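The stone counter of the old ticket hall in Drukska will stay in the building, the town council decided on 18 Feb 2024. The decision ends a dispute which lasted since August, when the owner of the hall, the firm Lernance, asked for permission to take the counter out and sell it.

The hall was built for the ferry passengers and was closed when the ferry line moved to the other side of the bay. After that it was used as a store for furniture, and for a short time as a dance school with the name Dindance. The counter is 7 meters long. People who bought tickets there still speak about how cold it was under the hands in winter.

Lernance wants to open a café and a small market in the hall, with 60 seats inside. In its first plan the counter was replaced by a lighter one, on the ground that the old stone is too heavy for the new floor. The firm also wrote that marble is not practical in a café, as lemon juice and vinegar leave dull marks on it.

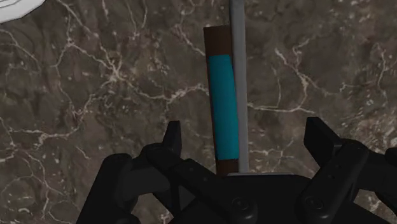 *A dark brown marble surface, viewed from directly above.*

Against the plan, 185 residents signed a letter to the council. They asked that the floor be measured again by somebody who is not paid by the owner. The council agreed, and the work was given to the engineering office Tyagi, which presented its report last month.

According to the report, the floor can carry the counter if two beams under it are made stronger. The beams are old but dry, and the repair can be done from the cellar without lifting the stone. Tyagi expects that it will take nearly 60 days. The price was not made public – the council said only that the cost will be shared between the owner and the town.

Ruaridh Innes, who restores stone floors and stairs and who advised the residents, said he was glad about the result, but he warned against too much polishing.

"People want it to shine like a new one," he said. "Each time you polish, you take a little of the stone away. I would clean it with warm water and a mild soap, fill the two cracks near the cash window, and leave the rest as it is."

He also does not agree that marble cannot be used for food and drinks. Marks from lemon can be made weaker with a fine powder, he said, and a sealer gives some hours to wipe up coffee or wine before a stain goes deep. The sealer must be put on again from time to time. On a dark stone the dull marks are easier to see than on a white one, and for this reason he advises a matte finish.
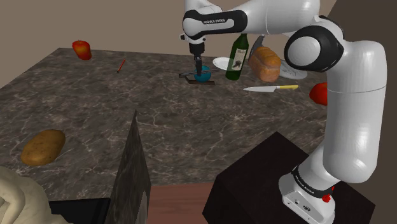 *A large countertop with a marble pattern.*

In its answer, Lernance said that it accepts the decision and will change the drawings. The coffee machine, which in the first plan stood in the middle of the room, will move to the back wall, so that the counter can be used along its full length. The ticket windows above it will get new glass, and the brass numbers will be kept.

Some residents are still not content. They would like the hall to be open also for people who do not buy anything, as it was in the ferry time, when many came in only to get out of the wind. The council said this question belongs to the rental contract and will be discussed separately.

Work on the beams can begin when the permit is signed. Until then the hall is closed to visitors, and the side entrance from the harbor street is locked. The new drawings will be shown in the town library, on the ground floor, and comments can be left there in writing.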